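Novcombe Makers Board > Days out and shows
Thread: Bedard open day, anyone go?

We use cookies to keep you logged in. Accept | Manage

**tinplate_57**
Went to the Bedard open day at the Novcombe unit on 2022-05-05. Queue was short, parking was poor. The main room had machine tending, which I've seen before, so I spent most of my time at the kitchen bench in the back. One arm, a white table and a lot of play food. The staff called the set-up Pokon. Putting my pictures up for those who couldn't get there.

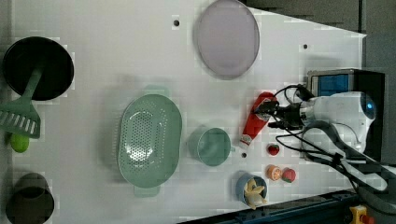
Same bench in all of them, not in any order.
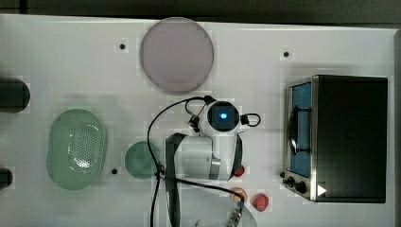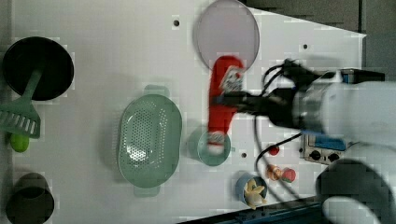

**godoy_fan**
Is the open day free, or do you have to book?

**tinplate_57**
It's free but you do have to book, through the form on the Bedard site. They let people in by time slot and you get 2 hours.

3 likes

**marlpit**
I was there in the morning and came away less keen than you. It's a toy strawberry and a toy banana. Show me it with a real one that's gone soft and I'll take notice. The Godoy stand in March was handling actual bread rolls.

**tinplate_57**
Godoy had one kind of roll in one kind of tray. There's a colander, a ladle and a squeeze bottle on this table and they all need holding differently. I thought it was the harder job.

**marlpit**
Harder, maybe. Slower, certainly. I stood there through 2 runs and then went for a tea.

**ox_bow**
Slow doesn't bother me. What I'd want to know is how the cables hold up. They hang off the wrist in big loops and run right across the table. On our line that would snag before lunch.

**marlpit**
Agreed on the cables.

**tinplate_57**
I asked about that. The person on the bench said it's a development rig and they'd route them inside for anything sold. Whether they will, I don't know.

5 likes

**godoy_fan**
Did they give a price?

**tinplate_57**
Not for the arm. The leaflet has bench hire at 800 a day, which includes someone from Bedard to run it. Too much for us.

**ox_bow**
Too much for most on here, I'd think. I'll still book for the next one if they put it on the site.

Shares: 2 | Replies: 10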